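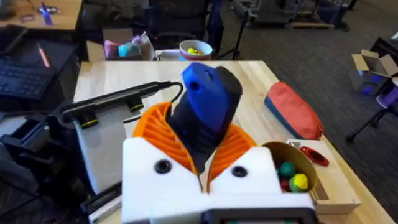 *Orange ribbed fingers closed on a blue-and-black object.*

The ceasefire along the Senik River has now held for eight weeks. Readers of this blog will recall that I expressed doubt in June that it would survive its first exchange of prisoners. I was mistaken, and the record should show it.

Under the Samonte terms, both sides agreed to withdraw heavy guns to a distance of 20 kilometers from the river and to reopen two crossings to civilian traffic. The withdrawal has been completed on the eastern bank. On the western bank it remains partial, and the joint monitors have asked for access to the ridge north of Kovthorpe, where artillery positions were in use until the final night of the fighting. That request has not been answered.

The crossings present a different difficulty. The southern bridge opened on schedule and is in daily use from 6 a.m. until dusk. The northern bridge at Trisent has opened to foot traffic only. Its center span was damaged in the spring, and the engineers on the two banks have yet to agree on whose survey will govern the repair. Farmers who once drove their produce across in minutes must now take the long road south.

According to the register kept at Kovthorpe, 2,496 people have returned to the town. Most were displaced in the first month of the war. The register does not record how many left again, and I would advise caution in citing the figure as evidence of lasting return. Water service has been restored in the lower districts. The upper town relies on deliveries by truck.

My cousin Reynaldo Panganiban, who taught in Kovthorpe before the war, crossed last month to look at the secondary school. He reports that the roof is sound, the windows are gone, and classes meet on the ground floor in the mornings. He has applied to resume his post.

The terms are due for renewal at the end of the season. Negotiators have signaled that an extension is likely, although the status of the detainees not covered by the first exchange is still unresolved. In my view, the extension should be signed without waiting for that question to be settled, and the detainee lists should be published on the same day.

Corrections to any of the above may be sent to me through the contact page.

Kenneth Panganiban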